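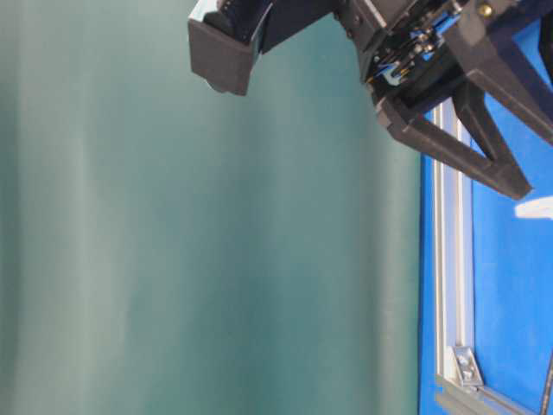 Teal green alongside royal blue.

Last updated: Friday, 4.15pm

Metthorpe's covered market is to be repainted in green and blue after a study claimed the colours would keep shoppers in the building for longer, although the evidence so far looks thin.

Olvera, the design firm hired by the town council, says cooler shades make people feel "settled and willing to browse". It points to a trial at the Drillville shopping arcade, where it says visits became 30 per cent longer once the old cream walls had gone.

The report on that trial runs to 7 pages and leaves a good deal out. Visits were timed over 3 weekends, one of which fell during a food fair. The arcade had also put in new seating and dropped its parking charge in the same month. Olvera did not say how it had told the effect of the paint from the effect of free parking.

Stallholders in Metthorpe were asked for their views in September, after the colours had been picked. Several wrote back that they would sooner have the roof mended – a job first promised before the last round of rent rises.

The council said the £2,000 fee covered advice only and that the painting would come out of the normal upkeep budget. It could not give a figure for the work.

A similar scheme in Esley was dropped last year when traders there asked to see takings from before and after. None had been kept.

Work at Metthorpe is due to begin once the winter stalls have been cleared. The council said it had no plans to measure the results.

We use cookies to improve your visit. By carrying on, you agree to our cookie policy. Accept | Manage settings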